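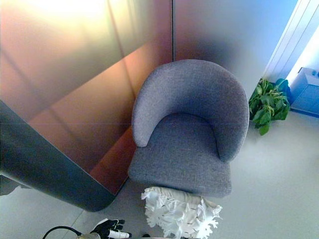 Rimar tub chair: fabric and frame after 3000 hours

The Rimar is a low-armed tub chair in a heathered blue-grey weave. Ours has been in daily use since January of last year. The cover shows slight pilling on the front edge of the seat and none on the back. Seat foam has lost a little height but recovers overnight.

Assembly is four legs and eight bolts. One thread was badly cut — Plikomance sent a replacement within the week. Rated load is 136 kg.

Against the Lloyd, the Rimar is firmer and easier to get out of. Lumbar support is poor on both. Recommended for reading, less so for desk work.

Selma Kos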